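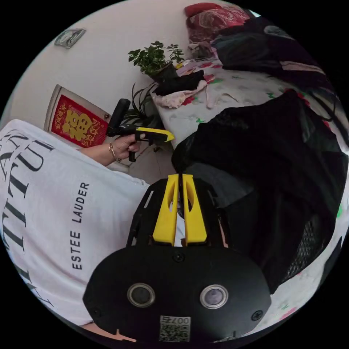 The bedroom, with the plants beside the flowered bed and the red and gold 福 sign on the wall.

212 shares | 4 comments

Emese Fodor has been writing about small bedrooms for Louro, the home newsletter, for long enough that people stop her in the grocery store to ask where the spare blankets should go. When I caught up with her over coffee in September, she had bedding on her mind before the cups were even on the table.

"I love a patterned sheet," she told me, laughing. "Red flowers, green flowers, give me all of it! People get so shy about color, and then they wonder why the room feels like a waiting room. A white sheet with flowers on it wakes everything up, and you can throw a red pillow on top and it all belongs together."

She feels just as strongly about plants, and she likes to see two kinds together, one with small round leaves and one with long thin ones that spill downward. Her own are watered with a dented tin can that came from her aunt (she has tried newer cans and gone back every time), and she turns the pots whenever she remembers to.

What about the clothes and blankets that end up on the bed? I confessed that mine is rarely clear before dinner, and she waved that away.

"Oh, a bed is a table half the day, let it be one. I fold the dark things first, they show the lint. The blanket I bundle up at one end, and if I have the energy I fold it later. Some evenings I don't, and I sleep perfectly well."

Her friend Horácio Brandão, who joined us halfway through the second pot, wanted to talk about walls. He grew up with bare ones and has been making up for it ever since. "A good big 福 is a wish for good fortune," he said. "Why would you put that away after the New Year? Mine stays up till it fades, and then I buy another."

Emese's next column is on closets, and she is already dreading her own.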